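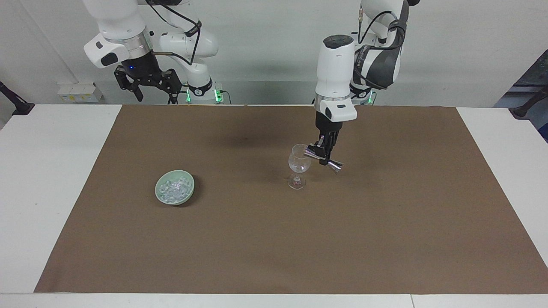 Pindonport 分室、9月

グリッパ比較の続き。今日からジガー(両側がカップになった金属の計量カップ)を使う課題に入った。これがもう、やたらと面白い!

候補は二つ。先週まで使っていた Flirby の標準指と、Eglītis の細指タイプ。Flirby のほうは角材やボトルなら文句なしだけれど、ジガーは真ん中がくびれて両端が円錐に開いているので、つかむ場所が少しずれるだけで姿勢が変わる。横向きに持って、そこから手首をひねって片側のカップをグラスに向ける、という流れにすると、把持のずれがそのまま注ぎ口の高さに出てくる。課題としてはすごくいい。差がちゃんと見える。

配置は茶色の紙の上に、左に氷を入れた薄緑の鉢、右寄りに脚つきのグラス。ジガーは左腕で持つ。右腕は開いたまま上に逃がしておく(氷の担当は次回から)。紙は白い天板の照り返しを抑えるつもりで敷いたもので、グラスの輪郭が前よりずっと拾いやすくなった。ただ、腕の影が紙の奥半分に落ちるのが気になる。照明の位置はあとで相談したい。

把持力のメモ。コントローラの設定値で300から始めた。Flirby は300だとひねりの途中でジガーが少し回る。914まで上げると回らないが、今度は閉じる瞬間に手首がぐっと持っていかれる。Eglītis は300のままでいけた。指の当たり方が違うだけでこんなに変わるのかと、思わず声が出た。

試行は各13回。Flirby は5回やり直し、Eglītis はやり直しなし。回数が少ないのでまだ結論にはしないけれど、手応えはかなりある。
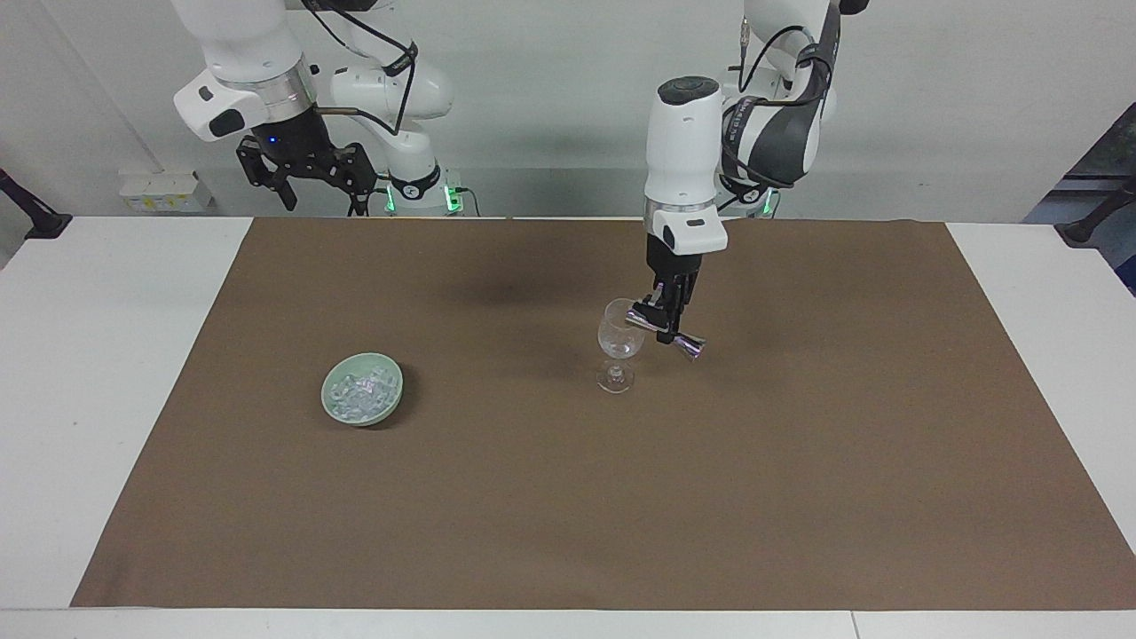
図2 グラス横で姿勢を保持中の左腕。右腕は退避位置。

グラスの縁とジガーの左側のカップの高さがほとんど揃うところを待機姿勢にした。ここから傾けるとき、カップの縁がグラスに触りそうで毎回どきどきする。Adel Morsy さんの案で、手首の回転中心をグリッパの先ではなくカップの縁に置き直してみたら、動きが見違えるほど素直になった。これは全部の課題に入れたい! 設定ファイルは Zemham のフォルダに zweihand とは別名で保存済み。上書きしないこと。

カメラは固定の一台だけで、グラスの奥行きがまだ怪しい。透明なものは相変わらず難しく、脚の部分が背景に溶けて、推定位置が試行ごとにふらつく。手首側にもう一台つけたいが、左腕はケーブルがすでに輪になっていて、これ以上増やすと関節に噛みそう。先に取り回しを直す。

次回やること
・右腕で氷をつまむ(まず Flirby、次に Eglītis)
・ジガーの上下を持ち替える動作。小さいほうのカップでも注げるか
・914での閉じ速度を下げて、手首のぶれがどこまで減るか確認
・紙に少し折り目がついてきたので新しいものに交換

氷はすぐ溶けるので、鉢に入れるのは位置合わせが終わってから。前回これを忘れて、水の入った鉢を相手に延々と調整していた。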